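Vorräte in Dosen: Ordnung nach Farbe

Baltasar Toledo richtet bei Flukport Vorratsräume ein. Trockenware füllt er grundsätzlich in Deckeldosen um. »Zylindrische Dosen verschenken Fläche, lassen sich im Korb aber leicht drehen und greifen«, sagt er. Sechs Stück je Korb, zwei Reihen zu drei, das sei sein Standardmaß.
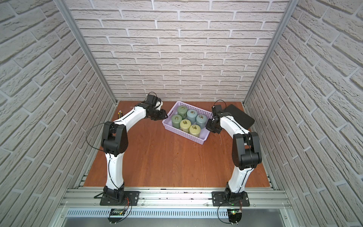

Farbe statt Etikett

Die Farbe steht für die Warengruppe: Salbeigrün für Getreide, Senfgelb für Hülsenfrüchte. Etiketten verwendet Toledo seit Juni nur noch für das Abfülldatum. Körbe mit durchbrochener Wand zieht er geschlossenen Kisten vor. »Mehr als 8 Kilo packe ich in keinen.«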